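In Praise of the Bad Grab

By Davina MacAulay

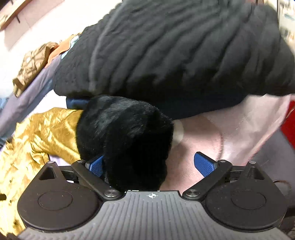 A hand-held gripper at work in a heap of clothes. The dark fuzzy thing is the target.

I spent most of January picking up laundry for science, and I'd like to make a case for doing it badly.

At Hitimholm, where I collect demonstrations for a project called Tredow, the job goes like this. You hold the gripper, you squeeze, you lift a garment out of a pile and put it somewhere else. A model will later study what you did and try to do the same with no wrist, no patience and no mother who taught it to fold. By the end of the month we had 3508 grabs on the books. Then came the cleanup, when someone goes through and throws out the ugly ones.

The ugly ones came to 276. I know because a good share were mine, and I got the list on a Wednesday with my initials down the side. Fingers that closed on two fabrics at once. A sleeve that slid out of the grip and had to be chased. One long, undignified fight with something quilted.

The argument for cutting them is easy to follow. A learning system copies what it sees, so show it good manners. I believed this until I watched our first model, raised entirely on clean grabs, meet a satin blouse. It missed by a finger's width, closed on air, and carried the air very carefully to the bin. It did this 4 times. In all its schooling it had never seen anyone miss, so it had no idea that missing was something you could do something about.

Cledier, who runs our cleanup, says that a fumble teaches fumbling. Fair enough, and some of mine should be buried deep. A miss with no recovery is just a miss. But a miss followed by a second try is the most useful thing I make all day, and we were filing it with the trash.

I've asked for a label instead of a delete key: "missed, fixed it." Cledier is thinking it over. Meanwhile I've been told to slow down and grab more neatly, and my rejects have dropped to 5 a shift. I'm told this is progress. The pile and I have our doubts.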